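The Parish of Skesel Declares War

The war between Upper Skesel and Lower Skesel began over a bench, and I was on the wrong side of it from the start, having sat on the thing.

It stood exactly on the boundary, facing the duck pond, which belonged to Upper Skesel, with its back to the pub, which belonged to Lower. My wife said this told you everything about whoever put it there. One December the back slat came off, and each half of the village wrote to the other asking when it meant to attend to its bench.

Lower Skesel replied that it had no bench. Upper Skesel replied that it had never had one either, and enclosed a map. The map was from the back of a church tea towel, but it had been ironed.

By New Year both sides had withdrawn their recognition of the pond. The ducks, being stateless, moved to the car park of the Plondetti, our only restaurant, where they did better than they ever had on bread. The Plondetti put them on its sign. It had the sense not to put them on the menu until Easter.

I went on sitting on the bench. I'd like to say it was a matter of principle, but our house was being replastered and my sister-in-law was in it. A man from Upper came by and asked me on whose authority I was sitting. I said my own. He wrote that down. The next morning a woman from Lower brought me a flask of tea and a form to sign, which I took to be a petition and which made me, for the purposes of the dispute, a territory.

I was quite pleased with that. I issued a few laws, mostly about dogs. My wife applied for a visa and I turned her down, and we didn't speak until the Thursday soup.

Then the bill arrived. As an independent power I was responsible for my own furniture, and a new slat, fitted, with the travel, came to 166 pounds. I wrote to Upper asking for reunification. They said they were full. I wrote to Lower, who said they'd have me back if I brought the pond.

In the end I mended it myself, with a shelf from the spare room and 3 screws, one of them straight. It's lower on the left than it was. Both halves of Skesel came to look, stood at opposite ends, and agreed for the first time in living memory that it had been much better before.

The ducks haven't come back. I've sent an ambassador, but she stayed for lunch.
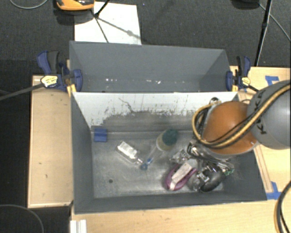

This page was last changed on 2024-11-30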